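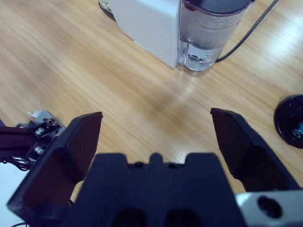 Marnie-on-the-bench wrote in under the last edition to say the tank section should come before anything to do with capsules, and that she'd had her machine a week before she realised she'd never rinsed the tank at all. Fair call! The tank now goes first.

Home Guides Coffee Corner Parts Contact
Updated November, by the Treltby kitchen guides desk

SECTION 2: SETTING UP YOUR COFFEE CORNER

Welcome to the fun part. The unpacking is done, the cardboard is in the recycling, and you're one short set-up away from a proper cup. The steps suit most small capsule machines with a clear, lift-off water tank. If your maker's booklet says something different about buttons or lights, go with the booklet.

Choosing the spot

1. Pick a flat, steady table or bench within easy reach of a power point. Don't use an extension lead near the sink.
2. Leave a hand's width clear on the tank side. You'll be lifting that tank every day and it's a pain to wiggle it out past a toaster.
3. Wipe the table and dry it before the machine goes down. A timber top looks beautiful under a coffee machine, but water left sitting under the base can mark the finish.

Rinsing and filling the tank

4. Lift off the tank and take off its lid.
5. Wash both in warm water with a drop of dish soap, then rinse until there are no bubbles left. Turn the tank over and check the little valve near the bottom for grit.
6. Fill with fresh cold water, up to the line and no higher.
7. Wipe the outside of the tank and seat it firmly. If it rocks, lift it and try again.

CAUTION: Never fill the tank while it's sitting on the machine. Spills can run into the housing.

The first rinse (no capsule)

8. Put a tall glass or mug under the spout. Check that it's made for hot drinks — a thin juice glass can crack.
9. Switch on and wait for the ready light.
10. Run the largest cup size with no capsule in. Tip the water out and do it again. I like to do this three times, and the first real coffee tastes so much better for it!

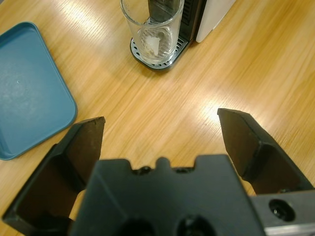 Keep a hand towel nearby for these rinses, as the spout can go on dripping for a bit after the pump stops. Give it 9 seconds before you pull the glass away. If the drip tray has a lift-out grate, empty underneath once the last rinse is through, and dry the grate before it goes back.

NOTE: A loud pump on the first go is usually just air in the line. If no water has come through after 55 seconds, switch off, reseat the tank and start again from step 9.

Laying out the corner

Now you get to make it yours. We tried all sorts of layouts at the Lotden test kitchen and kept coming back to one: machine in the middle, capsules on one side, serving tray on the other. You work straight across and never have to reach over a hot drink.

11. Stand the capsule holder beside the machine, close enough to reach without stretching.
12. Lay the tray on the opposite side with its long edge facing you. A raised rim is worth having, as it catches the slops on the way to the couch.

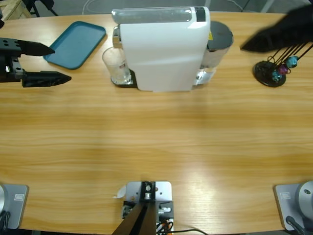
13. Anything tall, such as a lidded canister, can go further back. Keep it clear of the spot where you open the machine to load a capsule.
14. Tuck the cord behind everything and make sure it doesn't hang over the table edge.

Your first cup

15. Load a capsule, close the machine all the way and choose your size.
16. Stay with it while it pours. The first time, you may find you want the smaller setting — Văn blend drinkers nearly always do.
17. Take out the used capsule straight away. It will be hot, so let it drop into the bin or use a spoon.

CAUTION: Don't open the machine during a pour, even if you've picked the wrong size. Press stop and wait.

Moving the glass to the tray before you add milk saves wiping the table twice. For spare tank lids and drip grates, ask for the Cliltance parts list and have your model number handy. Descaling is covered in Section 3.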